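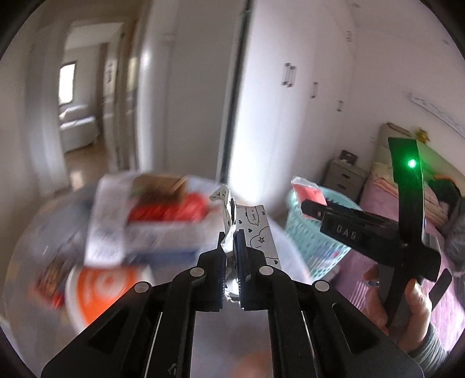 Hislow Round Basket, size 2
Item no. 888

Open-top plastic basket for laundry, toys and craft supplies. Supplied by Brindport.

Construction
One-piece molded body with a thick rolled rim. Diameter at rim 42 cm. The rim has no separate handles and is carried by hand at any point. Maximum load 4 kg, evenly distributed.

Perforation and small contents
The side wall is perforated on a regular grid for ventilation. Items smaller than the holes should be bagged before storage. A clear zip-lock bag is suitable for modeling clay, as a bag keeps the lump together - the seal strip stays clear of the clay and the color can be read without opening the bag. Loose clay pressed into the holes is hard to remove.

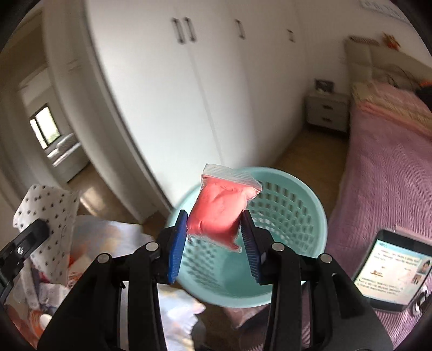 Placement on hard floors is unrestricted. The base is smooth and has no feet. Built-in wardrobes with plain doors, like the white one behind the basket, need clear space for the door swing, so measure before choosing a position. Keep away from heaters.

Cleaning
Warm water and dish soap. Not for dishwashers.

Related items
Larnel lid, Mendonça liner bag (both sold separately).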